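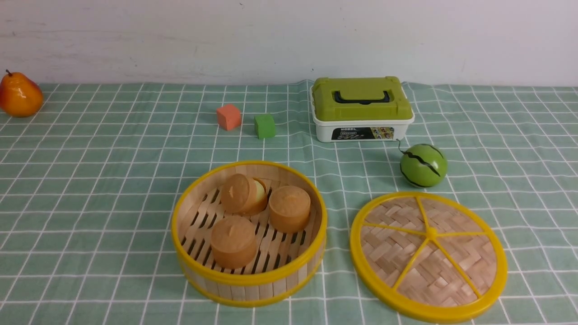 Green and white cloth on one of the tables, with the toy pear at the left.

Henríquez Road Family Room: progress report to the Clorier Fund
September 2025
Prepared by Oriana Quezada, project lead

Summary
The family room has now been open for two terms on the grant. Morning sessions are running as planned. The evening course for parents started late and is still short of places. Spending is under budget on staff and over on heating. We ask for one change to the grant, set out under Money.

Morning sessions
Imani Mwakyusa runs the mornings with one paid assistant. We have 60 families on the register against a target of 50. Most live within walking distance, and the rest come on the bus from the Fundetti estate. The timetable change in spring helped them, as the old bus got in after the session had begun.

Sessions last two hours. The first hour is free play and the second is a snack, songs and a story. Parents asked for a quieter corner for babies, so we moved the bookshelves and put a mat behind them. Two families left because the room was too noisy for their children. Imani has offered them a place in the smaller group that starts in October.

Evening course
The course covers reading with children, school forms and how to talk to a teacher about a problem. It was meant to begin in the first term. Our tutor withdrew and it took us until the middle of the second to appoint Visitación Lozano, who teaches in Spanish and English. Attendance has been steady but low. Parents say the start time clashes with the evening meal - we will move it later from next term and offer a short version on the phone for those who can't come out.

Toy and book loans
There have been 474 loans since the scheme opened. Puzzles go out most and come back with pieces missing, so we now weigh each box when it is returned. Celeste Núñez set up the loan record on Prendico, which does the job but can't send reminders. She is ringing people for now.

Building
The leak over the back door was mended in the first term. The heating is old and expensive to run. Nicanor Ocampo has had one quote for a new boiler and is waiting for two more. Repainting is on hold until that is settled.

Money
Staff costs are below budget owing to the late tutor appointment. We would like to move 800 pounds of that underspend to heating for the winter. No other line needs to change. Full accounts are attached separately.

Next term
Open the smaller morning group, restart the evening course at the new time, and get the boiler quotes to you before the next payment is due.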